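3 研究设计与数据来源

3.1 样本院校与研究对象

本研究以Clisilthorpe大学体育部下属的美式橄榄球项目为个案，考察主教练更替期间球员留队意愿与日常保障条件之间的关系。该校球队参加地区性联赛，教练组在休赛期完成了主要岗位的调整，原进攻协调员Dennis Garside接任主教练，体能训练与营养保障工作由Cyril Gosling统一负责。研究团队在征得校方书面同意后，于10月进入该项目开展资料收集工作。

问卷面向全体在册球员及上一赛季离队球员发放，剔除作答不完整及答案呈明显规律性者，最终得到有效问卷184份。其中，进攻组与防守组球员均有覆盖，特勤组球员因人数较少，在后续分析中并入其主要训练位置所属组别。访谈采用半结构式提纲，内容涉及战术体系变化、位置竞争、学业安排、伤病处理以及饮食供应五个方面，单次访谈时长最长达70分钟。访谈录音经转写后由两名研究人员分别编码，编码不一致之处经讨论确定。

3.2 变量测量

留队意愿采用Staken量表测量。该量表原用于职业俱乐部青训梯队，本研究依据高校学生运动员的身份特点，删去了与合同年限有关的题项，并增加了学业进度方面的表述。对新任教练组的信任程度由Cudano问卷的沟通分量表测得，分值越高，表示球员认为教练组在用人决定上的说明越充分。

日常保障条件包括住宿、交通、医疗和饮食四项。既有研究多以经费总额作为代理变量，难以反映球员在训练日中的实际感受。为此，本研究在饮食一项中区分正餐与加餐，并将加餐进一步分为校内供应与球员自行购买两类。自行购买的食品以便于携带的包装零食为主，相关品类见图1。

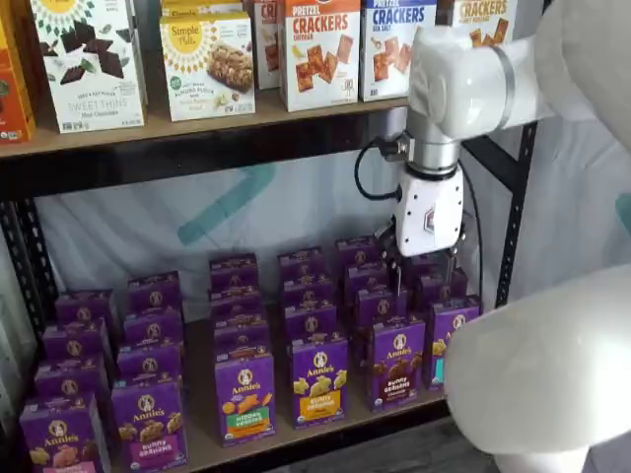 图1 货架上的盒装饼干与零食

3.3 资料处理与分析方法

训练出勤数据取自球队内部使用的Frota管理系统，共361条有效记录。因课程冲突而经教练组批准的缺席不计入缺勤，因伤缺席单独编码。出勤记录与问卷数据通过匿名编号进行匹配，编号对照表由校方保管，研究团队不接触球员姓名。

统计分析分两步进行。第一步，以留队意愿为因变量，将年级、场上位置、上一赛季首发情况作为控制变量纳入回归模型。第二步，加入教练信任与日常保障条件两组变量，比较模型解释力的变化，并检验二者之间的交互作用。考虑到同一位置组球员共用一名助理教练，标准误按位置组进行聚类调整。

对于访谈资料，本研究采用主题分析法。初始编码形成后，研究人员返回原始文本逐条核对，合并含义相近的条目，并将涉及前任教练组的评价另列一类，避免与对现任教练组的评价相混淆。访谈结果主要用于解释回归模型中的交互项，不作频次推断。

3.4 研究伦理与局限

本研究方案于2021年4月11日通过校内伦理审查。所有参与者均在填写问卷前阅读知情说明，可随时退出，退出与否不影响其在队内的训练安排。教练组成员不参与问卷的发放与回收，亦不查阅访谈转写稿。

研究的局限主要有两点。其一，样本来自单一院校，所得结论能否推广至规模更大、经费来源更为多元的项目，有待进一步检验。其二，加餐情况依靠球员自行回忆填报，可能存在漏报，本研究未将其换算为能量摄入，仅作为保障条件的分类指标使用。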